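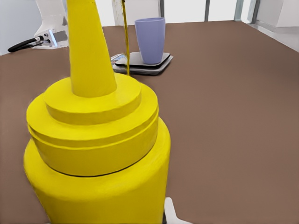 Mustard seed has almost no smell. You can put your nose in a sack of it and come away with dust and not much else. The heat only arrives when the seed is cracked and made wet, and how much arrives depends on what it is made wet with, how cold that is, and how long the maker waits. Most people who eat mustard have never had reason to think about this. For them mustard is the bright yellow bottle with the pointed nozzle and the stepped rings under it, and the taste is mild, sour, and the same every time. Carolina Figueiredo grew up on that kind and still keeps it in her refrigerator door. Her own mustard, which she makes in a former print shop in Brakau, tastes very little like it.

Figueiredo started Steken with one secondhand stone mill and a lease she could cancel at short notice. She had worked for nine years in the office of a flooring supplier and made mustard at home for Christmas. A grocer took a few jars, then asked for more. Last year Steken used roughly 2000 pounds of seed, a large amount for a kitchen and a tiny one for a factory.

"I buy less than they sweep up," she told me, meaning the big plants.

There are three kinds of seed in common use. Yellow seed, also called white, is the largest and mildest, and it is the base of American mustard. Brown seed is smaller and hotter and goes into most of the French styles. Black seed is hotter again, but the pods drop their seed when they ripen, so it is hard to harvest by machine and few farmers bother with it. Steken uses yellow and brown. The color of ballpark mustard, by the way, owes a good deal to turmeric. Ground yellow seed by itself makes a paste closer to the color of oatmeal.

The chemistry is simple enough to try at home. Mustard seed holds an enzyme and a set of sulfur compounds in separate places. Crushing the seed and adding water brings them together, and the sharp compounds form. Cold water gives the strongest result. Very hot water damages the enzyme and gives a flat, slightly bitter paste. Acid slows the reaction down. If you add vinegar at the start, you get a gentler mustard. If you add water first, wait ten minutes, and then add vinegar, you get one that will make your eyes run.

Figueiredo waits 4 minutes. She has tried everything up to half an hour and written all of it down in a ledger with a green cover. The pages for her first winter are mostly complaints. "Too thin." "Tastes like a coin." "Do not do this again," underlined, beside a batch made with cider that had been left out overnight.

The ledger is also where her weights are. Mustard recipes in old cookbooks are given in spoons and cups, and that works poorly, because ground seed packs down. A cup of flour-fine mustard scooped from the bottom of a bin can weigh a good deal more than a cup spooned in from the top. The same is true of whole seed to a lesser degree. Anybody who wants the second jar to match the first ends up weighing.
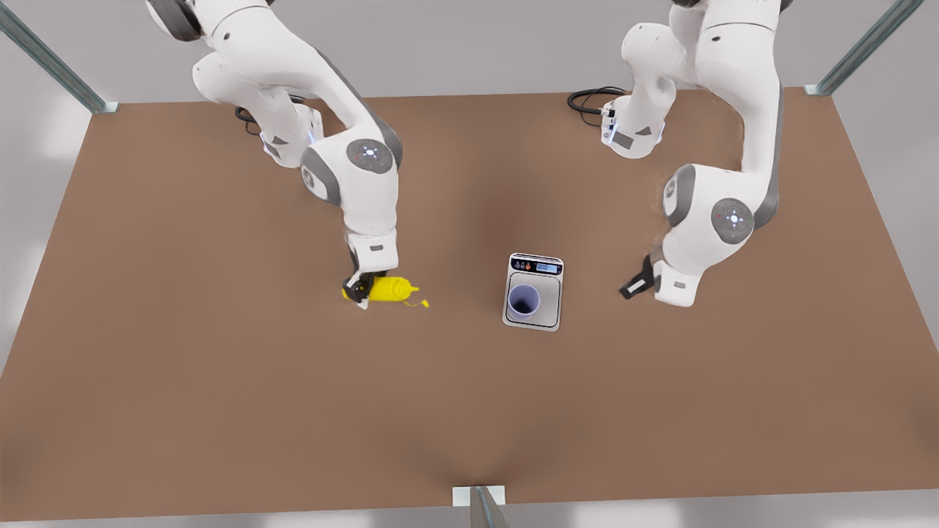
A cup on a small digital scale. Weighing takes the guesswork out of ground seed.

Her standard home batch, the one she teaches, comes to 746 grams when everything is in the bowl. She did not round it. It is what fills three of the jars she likes with a spoonful left for tasting, and she saw no point in changing it to make the number look better on paper. The shop batch is the same recipe multiplied up, with a little more vinegar, as the larger tub loses less to the air and comes out thicker.

Albertina Cunha has been eating mustard for longer than Figueiredo has been alive, and she is not easily impressed. She ran the lunch counter at the Brakau bus station until it closed, and she made the mustard for it in a soup pot every other week. Her version had brown sugar, a great deal of black pepper, and beer from whatever keg was getting old. She never weighed any of it.

"It was different each time and they ate it each time," Cunha said. She thinks the Steken whole-grain is good on ham and too coarse for a sandwich. She also thinks it costs too much, and she said so to Figueiredo at the counter, with a line of customers behind her. Figueiredo has since put out a smaller jar.

Price is the hard part of the business. Seed is cheap. Vinegar is fairly cheap. Glass is not, and neither is shipping glass. Durkard, the packaging wholesaler that supplies most of the small food makers in the region, raised its jar prices twice in a single year, and Figueiredo spent a summer working out whether she could move to plastic squeeze bottles. The bottles were lighter and cost less than half as much. Her smooth mustard went through the tip without trouble. The whole-grain clogged it on the third squeeze, cleared, and then came out all at once. She wrote that down too, and stayed with glass.

Most of her seed now comes from Leitão, a family farm forty minutes north that plants mustard between other crops. The farm used to plow nearly all of it under as green manure. In a dry spring the yellow seed comes in small and the mustard made from it is noticeably sharper, and Figueiredo adjusts the blend by taste until it settles. Regular customers sometimes ask whether the recipe has changed. She tells them the weather did.

Fresh mustard is harsh for the first week or so. It needs time in the jar for the bitterness to fade, and after that it keeps for months, slowly losing heat. It rarely spoils. What it does is get boring, faster in a warm cupboard than in a cold refrigerator. Steken stamps the date of grinding on the lid for this reason, and Cunha, who complains about the price, checks the stamp and picks the newest.

In September the shop ground its busiest batch so far, enough for 1033 jars, and the mill had to be stopped twice to let the stones cool. Heat from the stones will do the same damage as hot water. Figueiredo sat on an upturned bucket with the ledger on her knee and waited, and at a quarter past three she turned it on again.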